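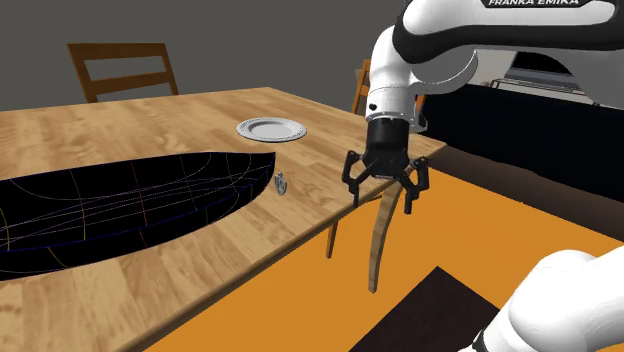

Tatsuya Ebihara wrote in to ask why last month's page on timing a race covered everything except how to keep a lap chart by hand, and whether I thought transponders grew on trees. Fair enough. My club runs on transponders four days a year and on pencils the rest, so I should have started with the pencils.

What follows is for club-level circuit racing, sprints of up to 40 minutes, with a field you can still tell apart by color when the numbers fall off. The numbers will fall off.

What you need

Two people, one stopwatch, a clipboard each and a stack of ruled sheets. Pencils, plural. Pens stop working in the rain and lap charts are mostly kept in the rain. If your club owns timing software, leave it running in the next room for moral support.

Ruling the sheet

Put lap numbers across the top and positions down the side. Leave one blank row at the bottom for retirements and a wide right margin for remarks. The first column is the grid, and you fill that in before the cars leave the paddock, from the official grid sheet and not from what somebody's father told you at breakfast.

At Lockwood the lap is 2,157 meters and the quick sedans are back before you have finished sharpening anything, so make the boxes large. At Trandden you get a longer lap and could do a crossword between visits. Don't.

Calling and writing

One person calls, one person writes. The caller watches the line and reads out numbers as they cross: "Seven, twelve, thirty-one, nine." No commentary. The writer looks at the paper and only the paper. A writer who looks up to see the crash will miss three cars and then have opinions about where they were.

When a pack arrives together, call the ones you are sure of and say "gap" for the ones you aren't. The writer leaves an empty box and you sort it out when the pack comes around again. Guessing is faster, and you will meet the guess later in the protest room.

Lapped cars

Here is where charts go to die. The leader starts a new column every time he crosses the line. Anyone who crosses after him goes in that column, even if they are a lap down, but a lapped car gets a circle around its number. Two laps down, two circles. By the end the back of the field looks like a page of targets.

Circled cars don't hold a position in that column. Count the plain numbers first, then the single circles, and so on down.

Pit stops and disappearances

If a car doesn't come around, write its number in the bottom row under that lap with a question mark. If it turns up again, draw a line to it. If the pit lane crosses the timing line, a car in the pits may still complete a lap, so find out beforehand. I learned this in May at the Kultier Cup, from a man in a Teneo jacket who was very polite about it for 400 words.

After the flag

Add up each car's laps along the row of columns and check the total against the stopwatch. A car that did one more lap than the winner didn't. Sign the sheet, write the time on it and hand over the original, keeping a copy for yourself.

Last updated 03/06/2022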